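Desktop Refurbishment: Handling and Refitting Memory
Denus Workshop Guidance, revised 6 July 2023

Staff and members using the repair benches are asked to observe the following when working on older desktop computers.

Shut the computer down, unplug it and hold the power button for a few seconds. Touch bare metal on the case before reaching inside. Memory modules should be held by their edges, with fingers kept off the gold contacts.

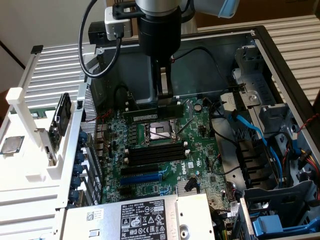

Open the latches at both ends of the slot before fitting a module. Line up the notch, then press evenly until the latches close - a module that resists is usually the wrong way around. Processors and cards that have been taken out should be set on a stand or an antistatic mat, never on carpet.

Dust in a heatsink may be cleared with a soft brush. Power supplies must not be opened at the bench under any circumstances.

Replacement latches and screws are kept in drawer 17. Please enter any parts taken in the Krishnan log.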